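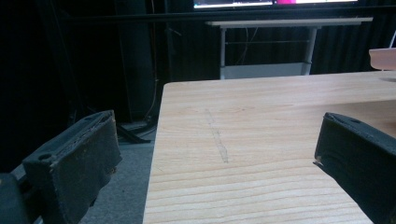 Minutes of the December programming meeting, Grullow Film Society

Present: Vaida Grigaitė (chair), Liis Bite, Lucian Ilie, Precious Kekana (minutes)
Apologies: Laine Mets

The meeting opened at 6:30 p.m. The November minutes were approved with one correction: the guest at the autumn screening was the actress who played the sister in Flula, not the mother.

1. Actor profiles on the website
Liis reported 1031 visits to the profile pages last month, up from 891. Most went to the cast of Lerkus. Two profiles still give no source for the birthplace. Liis will check them against the press kits or take the line out.
Lucian asked whether we should list marriages and partners. Agreed – only where the actor has spoken about it in a published interview. Precious will go through the older pages.

2. Spring season
13 titles are on the long list. Vaida wants an evening on supporting actors and suggested Juška as the opener. Lucian prefers Lerkus, as the print is easier to get. No decision. Lucian to ask both distributors for prices.

3. Guest talk
Laine sent a note that the lead from Flula is filming until March and can only do a video call. Agreed to offer her a 40-minute slot after the film. Laine to confirm with her agent.

4. Other business
The microphone stand needs replacing. Vaida will order one.

The meeting closed at 7:50 p.m. Next meeting in January, same room.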